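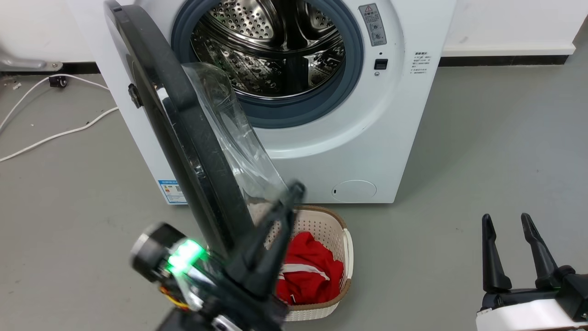
Halanov Housing Association – Communications and Resident Services

Shared laundry rooms at Tavham to reopen with longer hours and a new booking system

Halanov Housing Association will reopen the shared laundry rooms at its Tavham apartment community in July. The rooms serve 158 households across 7 buildings and have been closed in stages for work on plumbing, drains and ventilation. Residents will be able to use them from 6 a.m. to 10 p.m. every day, including Sunday, when the old rooms closed at noon.

The association is also replacing the paper sign-up sheets with an online booking calendar. Residents who prefer not to book online can still reserve a time by phone or at the Tavham office.

The work covers all four laundry rooms on the property. Supply lines and shutoff valves were replaced in each room, and the floor drains were cleared and relined. Dryer vents that used to share a single duct now run separately to the outside wall. Lighting has been changed to fixtures that switch on when someone enters and stay on for the length of a normal wash.

The general contractor for the project was Fustano Building Services, which also carried out last year's roof repairs at Tavham. Tamihana Laundry Supply will maintain the washers and dryers under a service agreement with the association. The agreement calls for a technician to respond to a reported fault within two business days.

Why the rooms were closed

The decision to renovate followed a resident survey carried out last fall. Of the households that answered, 74 percent said they used the shared laundry at least once a week, and many of them reported the same problems: slow drains, long waits on weekends and dryers that needed two cycles to finish a load. Residents in the two buildings farthest from a laundry room also asked for a safer walking route after dark.

An inspection found that most of the drain trouble came from older pipe under the floor. Replacing the washers alone would have left that problem in place, so the association chose to do the pipe work first and close the rooms two at a time. During the closures, residents received a monthly credit on their account to help cover the cost of washing elsewhere. That credit ends with the July statement.

The walking route from the far buildings has been repaved, and three new path lights have been put in along it. A ramp now replaces the single step at the entrance to the laundry room nearest the parking lot.

How booking will work

Each household may hold up to two bookings at a time. A booking reserves one washer and one dryer for a two-hour period. Bookings open one week ahead and can be canceled up to one hour before the start time. If a washer has not been started within 15 minutes of the booked time, it becomes free for anyone to use.

One washer in each room will stay outside the booking system. It is meant for small or urgent loads and is available on a first-come basis.

Residents will open the door with the same key fob they use for their building entrance. Households that need an additional fob can request one at the office. The first replacement is free, and there is a charge after that.

Prices will not change this year. A wash and a dry will cost the same as before the closure, and payment can be made by card or with a prepaid laundry balance. Any balance left on an old laundry card can be moved to the new system until the end of the year. Residents should bring the old card to the office to have this done. Coins will no longer be accepted.

Using the front-loading washers

The association is asking all residents to follow a few basic rules that will help keep the washers in working order. The same rules will be posted in each room in several languages.

Check pockets before loading. Coins, hairpins and keys were among the most common causes of pump repairs in the old rooms.

Use only detergent marked for high-efficiency machines, in the amount given on the package. Too much soap can leave residue on clothes and in the machine.

Do not overfill the drum. Clothes need room to turn. Large comforters and rugs should be taken to a commercial laundry.

Wipe the rubber door gasket when you finish and leave the door open between loads. Closed doors trap moisture – this was a frequent cause of the musty smell residents told us about in the survey.

Do not use dye in any machine, and do not wash items that have gasoline, paint thinner or cooking oil on them. Items like these are a fire risk in the dryer even after washing.

Children should not be left alone in the laundry rooms. Parents are asked to check the drum before starting a load.

Cost and funding

The project was paid for from the association's building reserve, with no special charge to residents. Work finished at 93 percent of the approved budget. The remaining money will stay in the reserve and be put toward replacing the mailroom doors, a project now planned for next spring.

Halanov expects the new drains and fixtures to reduce water use and emergency repair calls at Tavham. The association will compare utility bills from before and after the work and share the results in the winter resident newsletter.

Open house and help with booking

The Tavham office will hold an open house on the Sunday before the rooms reopen, from 1 p.m. to 4 p.m. Staff will be there to set up booking accounts, move old card balances and test key fobs. Residents who cannot come may stop by during regular office hours or ask for a home visit. Interpreters will be available by phone throughout the afternoon.

Residents should report machine problems through the booking page or by calling the maintenance line. Please give the room and the number on the front of the machine. For leaks or an electrical smell, leave the machine alone and call the emergency line posted by the door. It is answered at all hours.

About Halanov Housing Association

Halanov Housing Association is a nonprofit that owns and manages rental apartments for working families and older adults. Tavham is its largest community. The association also runs an after-school homework room, a tool library and a small repair fund for residents.

Media contact

Communications and Resident Services, Halanov Housing Association. Requests for interviews or a visit to the laundry rooms can be made through the Tavham office, weekdays from 9 a.m. to 5 p.m.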